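Como acompanhar um projeto de lei depois que ele sai da comissão?

Publicado em 13 de fevereiro por Treseo
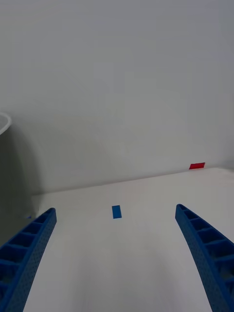
Dois dedos azuis sobre uma superfície branca

Oi, gente! Comecei a seguir o orçamento do clima da nossa assembleia em novembro e estou viciado, mas travei numa parte. O projeto que cria o fundo para painéis solares em escolas passou na comissão de finanças com 206 páginas e um monte de emendas penduradas. Agora aparece no site como "aguardando pauta" e não muda mais. Isso quer dizer que morreu? Dá para saber quando vai a plenário sem ficar abrindo a página todo dia? E como eu descubro quais emendas ficaram no texto?

Mathur
Não morreu, não! "Aguardando pauta" é a fase mais chata e também a mais interessante, porque é quando os líderes negociam a ordem das votações (e às vezes o próprio texto). O que eu faço:

Na página do projeto, procure o botão de acompanhamento e cadastre seu e-mail. Chega um aviso a cada movimentação, inclusive quando alguém pede urgência.

Para as emendas, esqueça o texto original e abra o parecer do relator. No fim dele vem o substitutivo, que já traz o que foi aceito, e antes disso uma lista com as rejeitadas e o motivo de cada uma. Eu li um desses inteiro no ônibus e adorei, sério, dá para ver direitinho quem cedeu em quê. Confira só se não houve complementação de voto depois, que costuma ficar num arquivo separado, lá embaixo.

E ligue para o gabinete do relator! Eu liguei morrendo de vergonha e me atenderam super bem, até me mandaram a planilha de custos. No projeto que eu seguia eram 352 escolas, cada uma com o valor previsto ao lado. Uma delícia para quem gosta de tabela.

Jolilport
aqui na minha cidade ficou parado 2 anos e depois votaram numa noite só. boa sorte

Turik
Complementando a resposta do Mathur: se entrar pedido de urgência, o prazo encurta bastante e a pauta pode sair na véspera. Vale olhar também a agenda do colégio de líderes, que fica em outra aba do site, bem escondida. Na minha assembleia juntamos 1.000 assinaturas pedindo a votação e protocolamos na ouvidoria. Recebemos resposta por escrito e o projeto entrou na pauta do mês seguinte. Se alguém quiser o modelo do requerimento, é só pedir que eu colo aqui, com o maior prazer!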